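Stonen Open Day

The Stonen Open Day is a public demonstration of robotic manipulation held every March at the Stonen workshop, a former dairy depot. It is organised by Trekemico, a training and engineering firm, with bench equipment supplied by Hilteck. Entry is free, and the most recent event drew 782 visitors.

The day has 2 sessions, with a morning program for school groups and an afternoon program for the general public. Displays include a sorting line, a palletising cell and the kitchen bench, at which an arm handles small objects on and near a play kitchen with a cooktop, a pot and a sink. Operators answer questions from behind a rope barrier between runs.

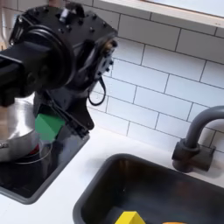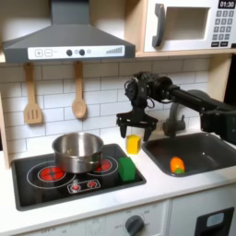
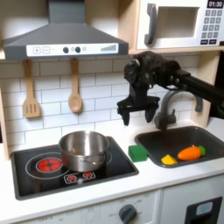 Kitchen bench, with the black arm and its gripper at the counter.

Michalski, in a review of the afternoon program, wrote that the kitchen bench was the slowest display in the building and held its crowd the longest, and that the commentary should have said more about what the operators do when a grasp fails. The review also complained of poor sightlines for children standing at the back. Trekemico has since added a raised platform along one side of the hall.

The kitchen bench joined the program in its second year, replacing a drawing machine. Its tasks are kept short so that visitors arriving partway through can follow them. The workshop floor covers 1091 square metres, and the car park is closed to traffic for the day to make room for food stalls. A printed program is handed out at the door, with a print run of 3000 copies. Leftover copies go to local libraries.

See also: Stonen workshop; Trekemico; Hilteck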